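Informe de avance para la dirección – promoción Sudgate, trimestre de septiembre

Estimado Thiện Tiêu:

Antes de nada, gracias por la paciencia con la que ha seguido esta promoción, y perdone si me extiendo un poco, que ya sabe que me cuesta resumir cuando las cosas van bien. De las viviendas previstas en la primera fase ya hemos entregado 11, y otras 10 tienen la carpintería interior terminada y esperan solo la visita de repaso con sus compradores.

La cimentación de la segunda fase se cerró un martes, con lluvia y con todo el equipo de Mometti al pie de la obra hasta bien entrada la tarde. Les estoy muy agradecida. El retraso que arrastrábamos desde el verano queda así en dos semanas, y confío en que lo recuperemos con las cubiertas.
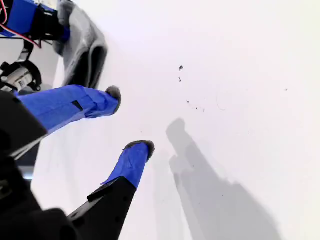
Dedos forrados de cinta azul, con puntas grises de aspecto afelpado.

En cuanto a las ventas, la oficina ha atendido 1061 consultas desde que abrimos el piso piloto – muchas de familias del propio barrio, cosa que nos alegra especialmente. Bianchini ha rehecho los planos comerciales de los tres tipos de casa, porque varios visitantes se confundían con la orientación del patio, y el folleto nuevo se entiende mucho mejor.

Con Floltel seguimos negociando la acometida de telecomunicaciones de la calle norte. Nos han prometido una respuesta por escrito y, en cuanto llegue, se la reenvío. 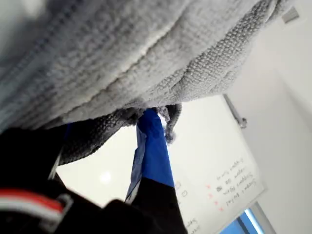 Calidad y posventa

Cada comprador recibe ahora una carpeta con las garantías, los manuales y el teléfono directo de la persona que lleva su casa. Los avisos de los primeros meses han sido casi todos menores: ajustes de puertas, una persiana que rozaba, remates de pintura en las escaleras. Queda pendiente una humedad en el garaje de la casa de la esquina, que revisaremos otra vez con el fontanero.

Para el próximo trimestre le pedimos que autorice el adelanto de la partida de jardinería. Nos gustaría plantar los 100 árboles del paseo antes de las heladas, y el vivero nos guarda el precio hasta que usted nos conteste.

Un saludo muy cordial del equipo de obra y ventas de Sudgate.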